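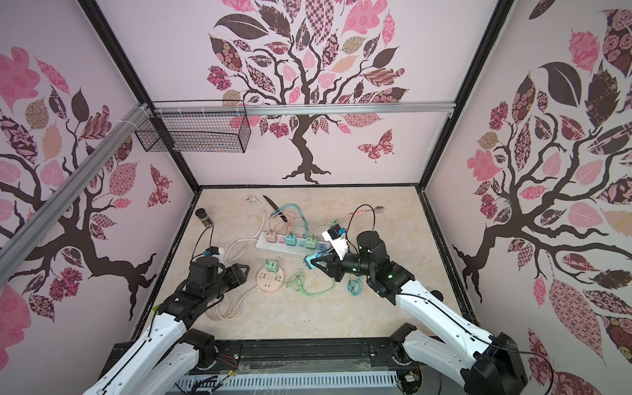
Dorian Besson
Orngate Working Papers in Household Energy, January 2026

4.2 Switching off at the wall

The diaries gave us far more than we had hoped for! Across 16 homes in Pustosness we collected 927 entries, and over 800 of them mention a plug, a switch or a charger by name. People have strong feelings about these small things. They label them, lend them out, argue over which one is safe to leave on overnight (a favorite topic in December, when the tree lights come out).

What delighted us most was how much the hardware shapes the habit. In homes where every socket had its own switch, diarists wrote about turning off one thing at a time. With a single master switch they wrote about "the whole lot," and usually left it on.

Figure 1. Power strip with square switch buttons beside the sockets and a USB charger in the topmost one.
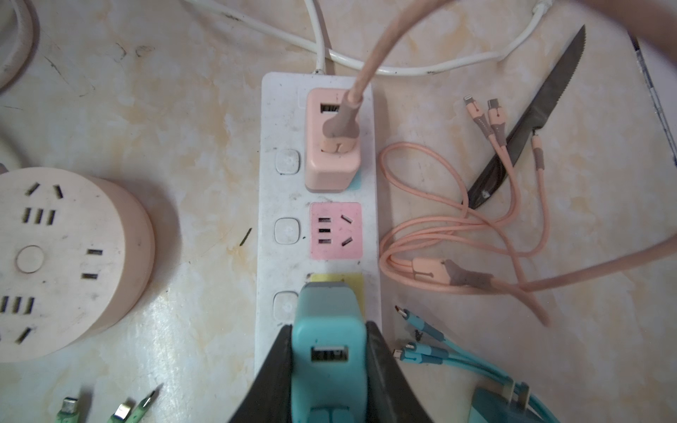

Þröstur Toft, commenting on a draft of this section, thought we were giving the switches too much credit, and that the tidier households may simply have bought the better strips. It is a fair point, and a fun one to test. We went back to the 15 homes that had kept their receipts and asked who chose the strip, and when. Those answers are taken up in Section 4.3.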